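Geltby Parts Recovery Project
Progress report to the Skondov Fund, reporting period ending May
Prepared by Yee-man Chang, materials handling

1. Work completed

Sorting of the mixed parts stock received from the Bindov site continued. The stock register now lists 1729 items, each with a storage location and a condition code. Parts with no legible marking are held under a temporary code until the supplier list is checked.

The written procedure for bin contents was revised. Mixed parts are now placed in open metal bins in a single layer where size allows. Long or ridged parts go in last. Small fittings are bagged before storage.

2. Open items

Two shelving bays at Tang were delivered with the wrong brackets. Replacements are on order and the bays remain out of use. Some 40 items still carry duplicate register numbers. Tzu-hsuan Wu is correcting these against the paper intake sheets.

Condition codes for coated parts need a clearer definition. The present wording does not separate surface wear from damage to the coating, and the two intake stations have applied it differently.

3. Bin contents

Parts of unlike shape remain together in the mixed bins until they are coded. Ridged parts take up the most floor area for their weight. 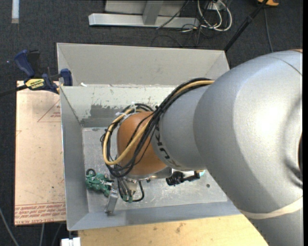

Figure 1. Open metal bin with mixed parts, seen from above; green part near the left wall.

4. Next period

Correct the duplicate numbers, issue the revised condition codes and fit the brackets at Tang. Spending is within the approved budget. No change to the schedule is requested.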